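We almost didn't go to the Kiltberg open day. It was raining in that sideways March way, the parking was in a field, and my husband had already decided that a paper mill was not his idea of a Saturday-type outing. But I've been making my own notebooks for a few years now and buying Kiltberg paper for most of them, so I put my boots on and went, and he came along for the sandwiches.

First thing: the place is a lot smaller than I pictured. You come down a lane past the weir and there's a long brick building, a shed for the rags, and a yard full of puddles. They take 52 visitors per tour and they had two tours going, so it was a bit of a squeeze on the stairs. Our guide was Monique Riviere, who runs the vat room and talks faster than anyone I've ever met (I mean that nicely!). She started us off in the rag shed, where cotton offcuts come in by the bale and get sorted by hand. Buttons and zippers go in a bucket. I asked what happens to the buttons and she laughed and said I could have them if I wanted. I did want them. They're in my coat pocket right now.

Next came the beaters, and wow, the noise. You feel it in your teeth. The rags go round and round in water until they turn into something like thin oatmeal, and Adom Ackah, who looks after the machines, let us scoop some out and squish it. It's much silkier than you'd expect. He said a long beat gives you a hard, crackly sheet and a short one gives you something soft, and he passed around one of each so we could rattle them. The kids on the tour rattled them for quite a while.

The vat room was my favorite by a mile. One person dips the mold, gives it a little shake in both directions, and lifts up a sheet. The next one flips it onto a felt. That's the whole thing, and they make it look like nothing. On a good day they get through 200 sheets of the big size. Then I had a try. My first sheet had a hole in it, my second was thick on one side like a doorstop, and my third Monique called "rustic." I kept all three.

Upstairs is the drying loft, which smells wonderful, kind of like clean laundry and old books. The shutters on both sides get opened and closed depending on the wind, and there's a chalkboard where whoever's up there writes down what they did. Some of the notes were a little grumpy. I would have stayed longer, but the second tour was coming up behind us.

A few practical things if you're thinking of going next year. Wear shoes you don't care about, because the vat room floor is wet and so is everything else. Bring cash for the shop — the card reader gave up before lunch. The seconds bin is where you want to be, and you want to be there early. I got a pack of cream sheets with slightly wobbly edges for less than half of what I normally pay, and a lady next to me walked out with more than 100 envelopes under her arm. The talk on watermarks by Bohdana Palamarchuk was full by the time we found the sign-up sheet, so do that first. I'm still sore about it.

The sandwiches were cheese and pickle, very good, and the tea was free. My husband had two cups and ended up in a long conversation about water wheels, and on the drive home he was the one asking when the next open day is.

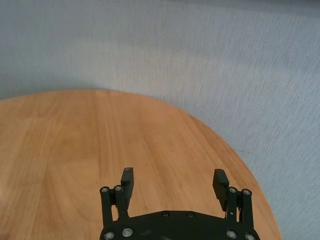 I've already folded the cream sheets into sections for a new notebook, and I'm thinking of a blue linen cover with plain waxed thread. The rustic sheet is going in as the first page, hole or no hole.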